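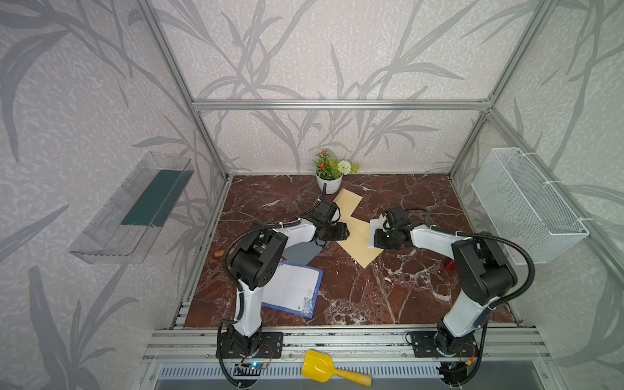

How to Fold Letter Paper and Scrap Sheets for Storage

Loose paper is easier to keep if it is folded the same way every time. These steps cover large sheets, stationery and the cloth you use to wipe down the board. Allow half an hour for a first try.

What you need
A hard, flat surface
A large sheet of thin paper, any color
A few sheets of letter stationery
A soft folded cloth
A bone folder or a plain wooden stick
A shallow tray or a wire basket

Clear the surface
Push plants and anything with water in it to the back. Wipe the surface with the cloth and let it dry fully. A smooth board is best. Textured wood leaves marks in thin paper.

Fold the large sheet
1. Lay the sheet with the long side facing you.
2. Fold up a strip as wide as your hand and press from the middle out to each side.
3. Turn the whole sheet over and fold a second strip the same width.
4. Keep turning and folding until you reach the far side. Opened up a little, the sheet should stand in a zigzag.
5. Close it and run the stick once along every crease. Pressing harder will shine the paper.

If the strips drift out of line, open the sheet back to the last good crease and start again from there. Old creases can be softened under a heavy book overnight.

Fold the stationery
Printed stationery is folded in thirds with the design inside. Bring the bottom edge up first, then the top edge down over it. If the print sits in a lower corner, check that the crease doesn't run through it - move the fold up a little if it does. Paper of 70 pounds or heavier should be scored before folding.

Put it away
Stand zigzag folds on edge in the basket. Letters go flat in the tray, no more than 4 deep, with a stiff board on top if the room is damp.

Mackenzie Wong wrote in to ask about tissue paper. It can be folded the same way, but make the strips wider and skip the stick.

Next page: Cutting envelopes to fit, by Mervin Bergeron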